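FROM THE BOOK TABLE

The members' library has a new arrival this January, and it took two of us to get it up the stairs. Fonach is a survey of hill photography edited by Virgilio Enriquez, who spent a good part of his working life in other people's attics looking through other people's prints. It runs to 3060 pictures. Bring a cushion.
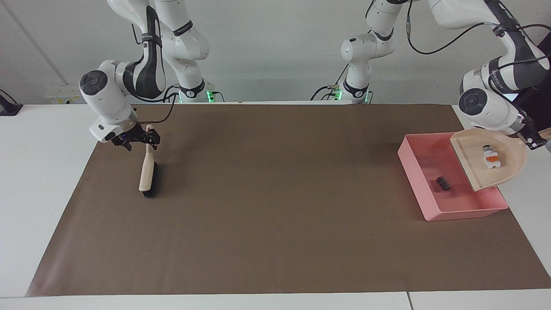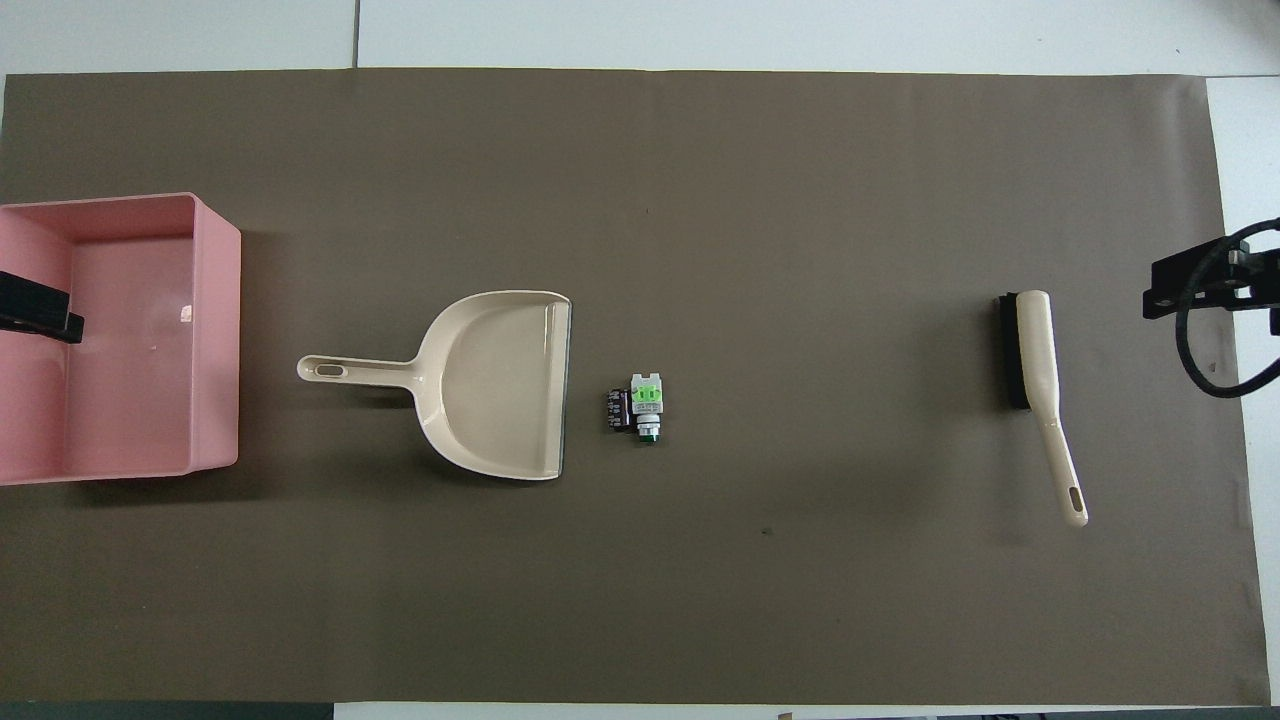 Brown paper on the white table, in both views.

Enriquez has arranged the whole thing by altitude. The lowest photograph comes first and the highest comes last, with no regard for date, country or whether the photographer was any good. You get a Victorian clergyman's view of a bog next to a color snapshot of a wet dog, and both were taken at 82 feet. I thought this was a silly idea for the first hour. By the second I was checking the altitude of my own house.

The best stretch is the long middle section on Skurkilberg, a hill that seems to have been photographed by everyone who ever got lost near it. There are 32 views of the same summit cairn, and the cairn gets visibly taller as the decades go by. Enriquez prints them small, four to a page, and keeps quiet. I wish he had done the same in his introduction, where he uses the word "liminal" often enough that I started keeping score in pencil. (I have erased the pencil.)

Reproduction is very good in the black and white sections and a little green in the color ones. The captions are at the back, in type that must have been chosen by someone with younger eyes than mine. The index lists photographers by first name. If you want Sarıgül's glass plates, and you should, look under W for "workshop of," which took me most of an evening to find.

Ekaette Nnaji borrowed the book before I did and left a slip of paper in it marking her favorite, a picture of an empty bus shelter in fog. I disagree with her completely. The one to see is on the facing page, a woman eating a sandwich with her back to what the caption says is one of the finest views in the region.

A companion volume, Rornthorpe, is promised. It will cover photographs taken below sea level and should be a good deal thinner.

Loans are for 2 weeks, one member at a time. The book doesn't fit in the returns slot, though someone has already tried, so please hand it in at the desk. Next open shelf session is Sunday afternoon, and the kettle works again. We are still missing the second half of the darkroom manual, the half with the chemistry in it. If it's on your shelf at home, we would like it back before anyone improvises.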